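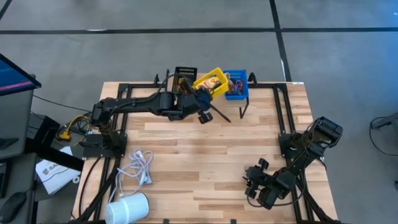

Workroom Safety Inspection Checklist, Ground Floor
Site: Zorkska
Date of inspection: 16/08/2022
Inspected by: Melaniia Kobzar
Reviewed by: Dirk Wouters
Marks used: OK, Fix, N/A

1. Exits and walkways

1.1 Main door opens fully and latches on release. OK
1.2 Rear exit free of stored goods. Fix
Comment: Two pallets of boxed stock stood inside the marked zone. Moved during the inspection. Floor tape is worn at the corner and needs replacing.
1.3 Walkway width at least 37 inches at the narrowest point. OK
1.4 Exit signs lit, test button works. OK
Comment: The sign over the rear exit dims after a few seconds on battery. Battery on order.

2. Fire equipment

2.1 Extinguishers mounted, pin and seal in place. OK
2.2 Gauge needle in the green band. OK
2.3 Monthly tag signed. Fix
Comment: Unit 2396 by the stairwell has no signature for the previous month. Yurii Panasiuk confirms it was checked but the tag was missed. Do not backdate. Sign for the current month and note the gap in the log.
2.4 Detector heads free of dust and paint. OK

3. Electrical

3.1 Panel doors closed, front clearance kept. OK
3.2 Circuit directory matches the breakers. Fix
Comment: Breakers 9 and 11 are swapped on the printed directory. Carried over from the last inspection. Third time listed.
3.3 Extension cords not used as fixed wiring. Fix
Comment: One cord feeds the desk fan in the office and runs under the mat. Remove it and fit an outlet, or move the desk.
3.4 GFCI outlets trip and reset on test. OK

4. Storage and shelving

4.1 Load plates present and readable. Fix
Comment: Pristis racks are plated at 600 lb per shelf. The older Grondanov rack has no plate. Treat it as rated for up to 200 lb until the supplier answers.
4.2 Heavy items stored below shoulder height. OK
4.3 Racks anchored to the wall. OK
4.4 Step stool feet intact. OK

5. Floors and benches

5.1 Floor level, no loose edges. OK
5.2 Bench tops free of splinters and raised joints. OK
5.3 Small parts kept in baskets or bins. OK

6. First aid

6.1 Kit contents match the list in the lid. Fix
Comment: Eye wash past its date. Burn dressings short by one box.
6.2 Contact list current. Fix
Comment: Still shows Isamu Amano as first aider for this floor. Replace with Volodymyr Zakharchenko.

Open items go to Dirk Wouters. Items 1.2, 3.3 and 6.1 are to be closed within one week. Item 3.2 is to be closed before the September inspection. Item 4.1 stays open pending a written reply from Grondanov.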